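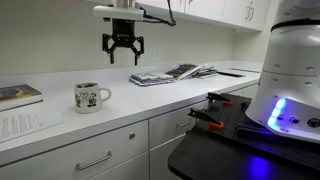 How do I get tea stains off a white worktop?

Posted by Haris Ristić

We moved in back in December and I've already got two brown rings by the kettle. Washing-up liquid does nothing. I don't want to scratch it – the landlord is keeping over 400 quid of ours as a deposit!

Lada
Bicarb and a drop of water, mixed to a paste. Leave it on for a bit (I go and hang the washing out), then wipe with a soft cloth. Shifted mine, and those had been there ages. Try a hidden corner first though.

Darko
bleach

Grastidden
Wouldn't go straight to bleach, it left a yellow patch on my mum's. Lada's paste is good – I did it twice on a bad one. And get a tray for the kettle, mine was 37p at a car boot.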